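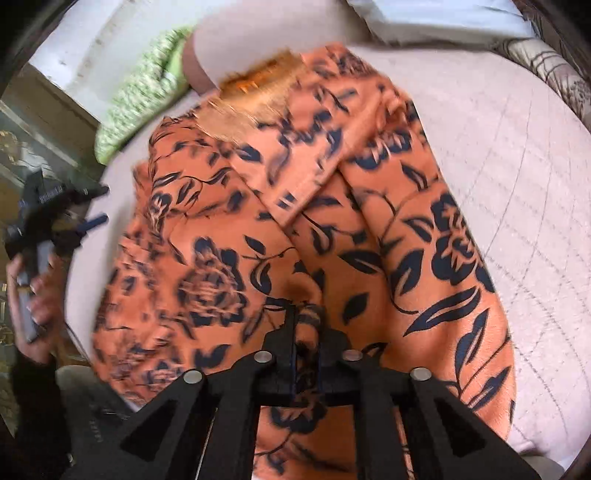 What I packed for Phuthong

I had 9 kilos of luggage for the whole trip, bag included, and I still brought too much. The flight out of Histville leaves at 5 in the morning, so I packed the night before and didn't second-guess it.

Clothes first. Anything with a print hides creases and sunscreen marks, so the plain shirts stayed home this time. Orange and navy go with nearly everything I own. I took two pairs of pants and wore one. The jeans were a mistake. They took a day and a half to dry on the balcony, and it was September, so it rained every afternoon anyway.

Shoes: sandals and one pair of sneakers. Enough.

The guesthouse does laundry for 145 a bag, back the next evening, folded. I used it twice. They don't separate colors, so keep anything new out of it until it has been through a wash or two. I did mine in the sink with bar soap.

Things I didn't use: the travel iron, the second towel, the rain jacket (too hot, I bought an umbrella near the bus station).

Things I wished I had: a longer charging cable, a few clothespins, a thin cotton scarf for the bus. The air conditioning on the Brornholm connection is set very cold, and it's a long ride.

Next up is Skekora in the spring, which is cooler and hillier. I'll bring the same bag and leave the jeans in the closet. If you've been there and know whether the evenings need a real coat, leave a comment.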